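Drying and keeping lovage, savory and other old kitchen herbs

Most of the older pot herbs are easy to grow and hard to buy, so if you want them in winter you have to put them by yourself. These notes cover the ones we grow on the plot at Drusthorpe: lovage, winter savory, hyssop, sweet cicely and alexanders. The ground is heavy and the plants come up later than the books say, so adjust the months to suit your own garden.

When to cut

Lovage leaves are best before the flower stem goes up. Once it flowers the leaves turn bitter and yellow at the edges. Cut the outer stems at ground level and leave the middle ones to grow on. A strong plant will give a second cutting in July if you water it after the first.

Winter savory and hyssop can be cut as the first flower buds show. Take the soft top growth only and stop where the stem turns woody. Cut in the middle of the morning, when the dew has gone but before the sun is full on the bed.

Sweet cicely does not dry well. The leaf loses nearly all its aniseed taste and goes to dust. Use it fresh with rhubarb, or chop it and freeze it in an ice cube tray with a little water.

Drying

Shake each stem to get rid of insects and wash only if there is soil on it. Washed herbs need to be patted dry with a tea towel first or they go black at the joints.

Tie savory and hyssop in small bunches, no thicker than your thumb at the tied end, and hang them somewhere airy and out of the light. A spare room with the curtains drawn is better than a kitchen. Strip lovage leaves from the stalks and lay them in a single layer on a rack, turning once a day. The stalks hold too much water to dry with the leaf. Chop those for soup.

If you use an oven, keep it at 39 degrees with the door open a crack. Many ovens will not go that low, in which case leave it off and use an airing cupboard. Anything much hotter drives off the oils, and you end up with something that looks like a herb and tastes of hay.

The leaves are ready when they crumble between the fingers and the thin stems snap. If they bend, give them another day.
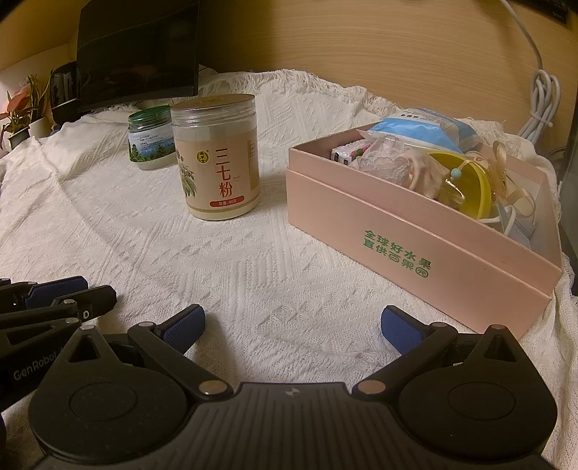 Whole leaves keep their flavour much longer than crushed ones, so pack them as they are and rub them down when you cook. Fill the jar loosely and close the lid firmly. Look at it again after two days. Any mist on the inside means the leaves went in too soon, and they should come out and go back on the rack.

Keep jars in a cupboard away from the cooker. Write the name and the month on every one, including those you are sure you will recognise. Dried savory and dried hyssop look much the same by November.

Leaf herbs are good for a year. After that they can go on the compost.

Seeds and roots

Lovage and alexanders seed should be left on the plant until it turns brown. Cut the whole head into a paper bag, hang the bag up for a fortnight, then rub the seed out and sieve it. Ground alexanders seed can be used in place of pepper, though it is stronger than it smells, so start with a pinch.

Lovage root is lifted in autumn from plants in their third year. Scrub it, slice it as thin as a coin and dry it in the airing cupboard. Thick slices go mouldy in the middle.

Getting smells out of jars

Lovage clings to plastic and to the seals in lids. Fill the jar with warm water and a spoonful of bicarbonate of soda, leave it overnight and rinse. Dry the lid separately, upside down. If it still smells on the second try, keep that jar for lovage.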